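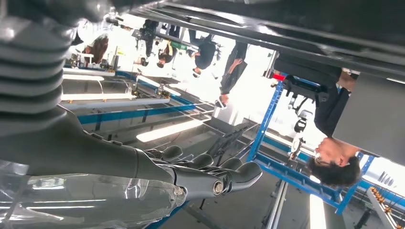
Mareike Hollmann wrote in to ask why the old version of this page explained how to order a bench beam but never how to get a frame square before the bolts are tightened, and whether the order of assembly matters. It does. Her points are covered in the second section.

Dikulard benches and frames: frequently asked questions
Zuvum Workshop Furniture
Revised 24 May 2019

Ordering and dimensions

What is the standard bench height?
740 mm from floor to the top of the work surface, with the leveling feet screwed fully in. Each foot adds up to 30 mm. For standing work, order the tall legs. Do not raise a standard bench on blocks.

What length are the beams?
The stock beam is 2000 mm. This is the length of the steel itself. When you plan a row of benches, add the thickness of the uprights at each end. Two benches that share an upright take up less floor than two separate benches, and the drawing supplied with the order shows both cases.

What is the section of the uprights?
80 mm square. The holes are on two opposite faces only. If you need to attach a beam to a third face, use the wrap bracket. Drilling an extra row of holes voids the load rating for that upright.

Can I get the frame in a color other than blue?
Blue is the stock color for uprights and beams. Gray is available to order and takes longer. We do not supply bare steel, as the inside of the section is coated in the same process.

Do the parts fit the older Ikitov frames?
The beams do, with the adapter plate. The uprights do not. Hole spacing is different, and the mismatch is small enough that the first bolt will go in and the third will not. Check with a loose beam before you unpack everything.

Assembly

In what order should a frame be put together?
Lay both uprights flat with the holes facing each other. Fit the lower beam first, then the upper beam, with all bolts finger tight. Stand the frame up with two people. Fit the side members. Only then square the frame and tighten.

How do I check that it is square?
Measure both diagonals, corner to corner, between the same edges of the uprights. If they differ, push on the longer diagonal until they match, then tighten the lower bolts. Measure again and tighten the upper ones. A framing square held in one corner is not enough on a beam of this length.

Does the floor have to be level?
No, but it has to be firm. The feet take up the slope. Level the highest foot first, with its thread screwed in, and bring the others up to it. If one foot runs out of thread, move the bench or use a steel shim under the foot plate. Plywood shims compress and should be replaced after installation if they were used as a temporary measure.

Do frames need to be anchored?
Open frames with anything hung from the upper members must be anchored to the floor or tied to a neighboring bench. Benches with a work surface and no upper structure can stand free. Anchor holes are punched in every foot plate.

Can I run a bench over a floor rail or cable channel?
You can cross one, provided no foot stands on it. The foot must be fully on the floor surface. Where a channel falls under a foot position, move the upright inward and use the overhang bracket. Fulgencio Nava in our drawing office will check a floor plan if you mark the channels on it before you send it.

Use and loading

Where is the load rating printed?
On the label inside the left upright, and again on the packing list. The rating is for a load spread along the beam. For a single load at mid-span, use half the figure.

May I hang equipment from the upper beam?
Yes, within the rating, using the saddle clamp. Do not hang anything from a bolt that also holds the frame together. Clamps should be checked for slip a week after loading and then at each January inspection.

Can I clamp to the beam edge?
Use pads. An unpadded clamp goes through the coating and the bare spot rusts. Touch-up paint is sold by the can under the Ďurica name; it matches the blue and is slightly glossier.

How should small tools be kept on the bench?
We recommend the low trays that hook over the rear edge. Deep bins on the surface tend to fill up with whatever was last in use, and they take away clamping space along the front. Trays can be added later without removing the work surface.

Lighting and covers

How should benches be placed under ceiling strip lights?
Set the long side of the bench parallel to the strip, with the strip slightly toward the operator's side and not directly behind the operator's head. If the strips already run the other way, stagger the benches so that each one sits between two fixtures. Glare from polished parts is easier to deal with by moving the work than by removing tubes.

Is plastic sheeting suitable as a dust cover?
For short periods, yes. Clear sheet lets you see what is underneath and costs little. It traps moisture, so do not leave it over bare steel for weeks. It also reflects overhead light, and a loose sheet should be folded away before close work starts nearby. Keep it clear of walkways and secure the lower edge. For long storage, use the woven cover, which breathes.

Service

What does the January inspection include?
Bolt tightness, foot contact, clamp slip, and coating damage. A bench takes a few minutes and an open frame somewhat longer. The checklist is one sheet per row. Kwabena Arthur signs off inspections carried out by Zuvum; customers doing their own should keep the sheets until the following inspection.

A beam is bent. Can it be straightened?
No. Replace it. Remove the load, loosen both ends evenly, and measure the diagonals again once the new beam is in.

Which parts should I keep as spares?
One set of beam bolts, two leveling feet, and a can of touch-up paint for each row.

My order is missing its hardware bag. Where is it?
Bags are taped inside the open end of the longest beam. If the bag is not there, send the order number and a photo of the packing label to Natália Murín at the parts desk, who will send a new one.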